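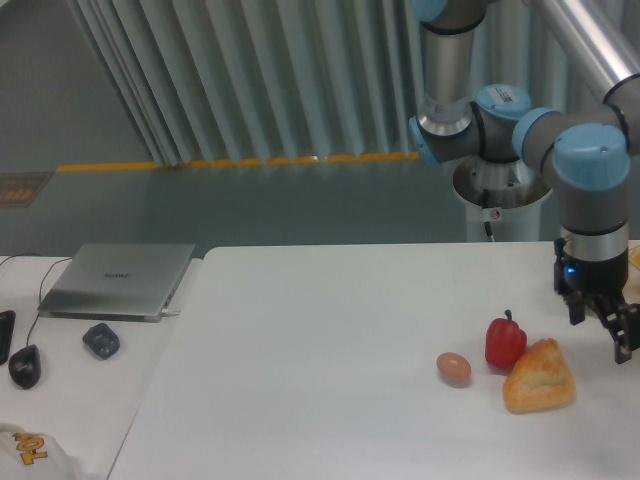

Katow Food Fair, visit report
2021-03-19

We spent 2 days in Katow for the spring food fair, mainly to meet small tour hosts who take visitors into home kitchens and farm markets. The fair had 198 stands this year, spread over two halls near the river. Tickets are sold at the door and at the train station, and the station line was shorter.

The first hall is for producers. Cheese, pickles, honey and a lot of smoked fish, most of it from farms within a short drive of town. Tasting is free at nearly every stand, but few take cards, so bring small bills. We got there at opening time and had the aisles mostly to ourselves until late morning.

The second hall is where the tour companies and hosts set up. Hindow runs a village supper program in the hills north of Katow. Guests help shop, cook for part of the afternoon and eat with the family. Groups are kept to seven, and the host sets the menu, so picky eaters should ask first. The price covers the ride out but not the ride back — worth knowing before you book.

Khúc had a smaller stand and a longer line. They offer a morning market walk followed by a rice-cake class. We took the short version at the fair and would have liked more time at the stove. The full class runs on most mornings in March and then stops until fall.

Drurkeck is a mill outside town that opens its doors to fair visitors. A shuttle leaves from the east gate every hour. The tour goes through the grain store, the grinding floor and the bakery, and it is loud, so stand close to the guide. Stairs are steep and there is no elevator. The rye loaf from the mill shop kept well for the rest of the trip.

Lunch at the fair is better in the first hall. The café in the second hall ran out of soup by one o'clock on both days and had only sandwiches left.

We stayed in a guesthouse across the bridge, a ten-minute walk from the main gate. Parking on that side is free overnight — the lot by the halls closes at eight.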